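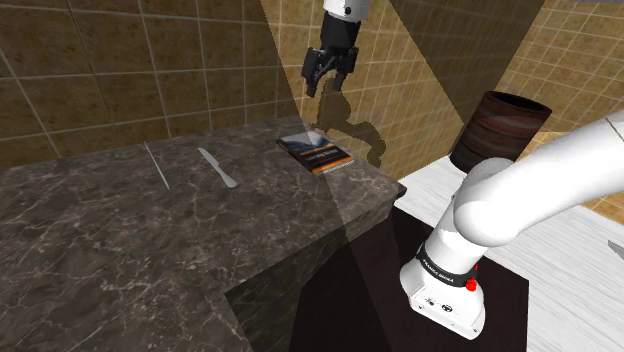 Figure 1. Robot arm beside a dark marble countertop, computer rendering.

Project report: How fans learned of the Plundska tour

Our group studied how news of the pop duo Plundska and their concert at Grudach Hall moved between fans in May. We collected 3292 public comments from the fan forum Pelkonen and read them during two weeks. We also interviewed 15 fans who bought tickets.

Most of the interviewed fans heard the news from a friend first, and only later from the magazine Grarkerico. Seven of them had already bought the ticket when the magazine wrote about it. The comments show the same order -- first rumours, then a photo of the poster, then the article.

A weak point is that we could not check the age of the forum writers. The interview questions are in the appendix.

Submitted 24 June 2021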